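Lilel Gospel Awards: nominations and results

Version 2

A table of everyone who has been nominated for a Lilel Award, in which category, for which song or album, and whether they went home with the glass dove-shaped object or just the parking receipt. Compiled by Anahera Kerslake from printed programmes, press releases, and one very long afternoon with the Usberg Radio archive.

What is in it

The main file is nominations.csv. It has 1,005 rows, one for each nomination, covering 340 named acts. Of those rows, 980 have a result checked against a printed source. The rest are marked "unchecked" in the result_status column and should be treated with the suspicion you would normally save for a band's own website.

The second file, acts.csv, gives each act a number that stays the same however they choose to spell themselves. Gospel quartets are prone to losing a member and gaining a "The", and choirs rename themselves whenever the director moves house. If you join on the name and not on act_id, you will get a family tree where you wanted a table.

Columns in nominations.csv

year – the year of the ceremony, not the year the record came out. Records released after June are usually up for the following year's awards, except when the label asked nicely.

category – as printed in the programme, capital letters and all.

category_group – my tidied version. "Song of the Year", "Recorded Song of the Year" and "Best Song (Recorded)" were all the same prize and are grouped together. "Inspirational" and "Uplifting" were not the same prize, and I have a letter from the organisers to prove it.

act_id – see above.

title – song or album. Blank for artist categories.

label – the label at the time of nomination. Lolia and Thepsuriya swapped acts so often that I stopped guessing and copied what was on the sleeve.

result – won, nominated, shared or withdrawn.

result_status – checked or unchecked.

notes – free text. Some of it is useful.

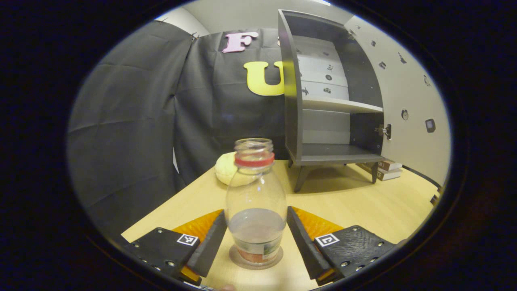 Gripper with orange pads.

Known problems

Shared wins. When two acts tied, both rows say "shared". Neither says "won". If you count only "won", some categories will look as though nobody was good enough that year. Several reviewers agreed with that reading, but it is still wrong.

Guest singers. A featured singer is credited only if the programme credited them. This leaves out a few people who sang most of the song. I am sorry, and I have heard from two of their mothers.

Songwriters. Left out altogether. The early programmes give writers by surname only, and there are more Johnsons in gospel music than I am prepared to untangle for free.

The Thepsuriya reissues. Three albums were nominated, reissued with a bonus track, and nominated again. They appear twice because they were nominated twice. Please stop reporting this as a duplicate.

Audience vote. The phone vote was announced on air and never written down. I have the winner from the Usberg tape, but the presenter reads the runners-up over applause, so those rows are mostly where the unchecked ones come from.

What it is good for

Counting nominations by act, label or category. Settling arguments. Seeing how long newcomers wait between a first nomination and a first win, if they get one.

What it is not good for

Deciding who was any good. There are no sales figures, no chart positions and no streaming numbers here, and a nomination mostly shows that somebody filled in the form before the deadline.

Changes since version 1

Act numbers added. Dates in the American order turned round. One choir moved back from "Rock" after a polite but firm email.

Corrections

Send them with a source. A scan or a photo of the programme page is best, a sleeve will do, and "I was there" goes into the notes column with your initials. I look through the pile on Monday evenings, in the order it arrives, so writing twice puts you in it twice.

Licence

Use it for whatever you like, with credit to Anahera Kerslake and a link back to this page. The programmes themselves belong to whoever printed them and are not included.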